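Racking poker chips after game night, the quick way

Updated 26/03/2022

Writing this fast, people keep asking. Clear acrylic tray, chips in three colors, one table. That's the whole kit.
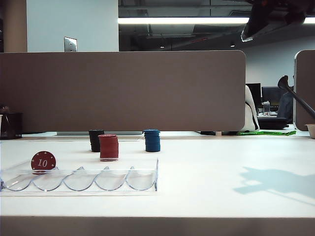

First, clear the table. Cups, cards, snack bowls, all of it. You want a flat hard surface, not felt. Chips drag on felt and the stacks lean.

Step 1. Sort by color. One stack per color, black, red, blue, whatever your set has. Leave a hand's width between stacks if you can. Mine always end up too close and I knock one into the other.

Step 2. Wipe the tray. Dry cloth, along the channels. Acrylic shows every fingerprint and crumbs get stuck in the curve at the bottom. No glass cleaner – it clouded my first tray, the one from Wovis, and that never came out.

Step 3. Pick your channel order and mark it. Put one chip on edge in the first channel, face toward you, so you can read the number. I start with a red 10 on the left. Do it the same way every time and you can spot a missing color without taking anything out.

Step 4. Load. Take a short run of chips between thumb and middle finger, tip them on thier side, lower them in against the end wall. Push snug. Don't pour. Small batches, 11 is about my limit one handed.

Step 5. Check for strays. Run a finger along the top of each row. A wrong color shows up right away, a wrong value doesn't, so look at the faces if your set mixes them.

Step 6. Half full channel? Chips will flop over when you carry it. Keep the tray level or tuck a folded napkin in the gap.

Storage: flat shelf, 2 trays high at most. I bought the Clirden case in October and it's fine, lid is a bit loose.

Bigger sets – my full one is 383 chips – do one color all the way thru before starting the next. Going back and forth is how you end up re-sorting at midnight.

Dirty chips are a seperate job, will post that one when I get to it.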